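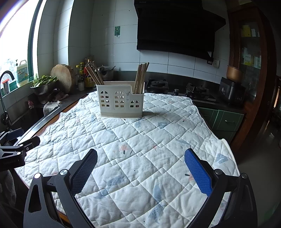
Vol. 6, pág. 100

**Palillos** (utensilio de mesa). Par de varillas de igual longitud empleadas para tomar los alimentos en buena parte de Asia oriental. Su uso se documenta en China desde la Antigüedad, al principio sobre todo en la cocina; más tarde pasaron a la mesa y se difundieron por Corea, Japón y Vietnam.

## Variantes regionales

Los palillos chinos suelen ser largos y de punta roma. Los japoneses, más cortos, terminan en punta afilada, y los coreanos se fabrican con frecuencia en metal y tienen sección aplanada. La madera y el bambú son los materiales más extendidos; históricamente se emplearon también el marfil, el jade y la plata.

## Conservación

Los de madera se guardan de ordinario en posición vertical, en recipientes abiertos que favorecen la ventilación.

## Usos sociales

En Japón se considera impropio clavarlos verticalmente en un cuenco de arroz, gesto asociado a las ofrendas fúnebres.

*Véase también:* Cuchara; Cubertería; Arroz.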